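Joltasach doorstep canvass pack

For local election teams, parish groups, anyone knocking on doors. Made by Wetex, sold from our Colinham shop or by post. Back in stock after a long gap, sorry to all who emailed.

What's in it

Clipboard with rain cover, 2 pencils, 80 street record cards, shoulder strap. Cards have room for voting intention, issues raised, postal vote yes/no. 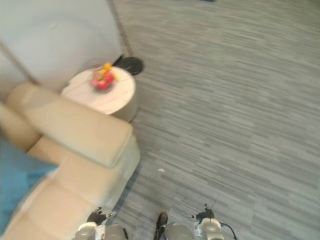 Ordering

Allow 10 working days. Rush orders ring first, we cant promise. Polling day packs for January by-elections are seperate, ask for the teller set.

Imprint: you have to add your own, printer and promoter both. We leave a blank strip at the foot of every card.

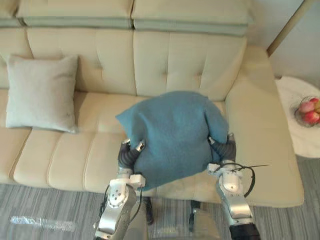 Strip takes a stamp or a sticky label. Biro smudges on it a bit. Pencil fine.

Refill cards come in the same size as the old Upadhyay ones so they fit that clipboard too. Price £14 a pack, postage on top.
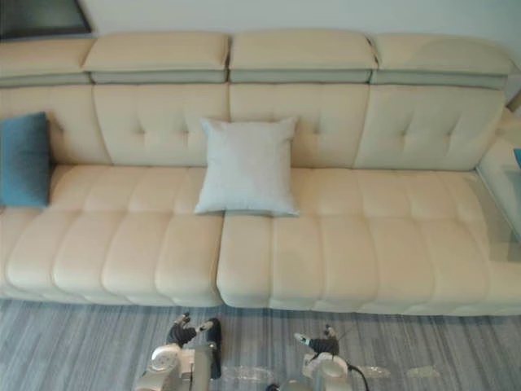 Returns ok if unopened. Opened cards no, sorry. Party colours on the strap: grey only for now, others when Wetex send them.

Comments

Used these in two wards. Strap a bit short for me but good cards.

Do you do a left handed clipboard?

Refills came quick, ta.

Related items
Teller set
Rosette blanks
Letterbox paddle
Committee room wall chart

Joltasach, Colinham | Contact us | © 2020 | Back to top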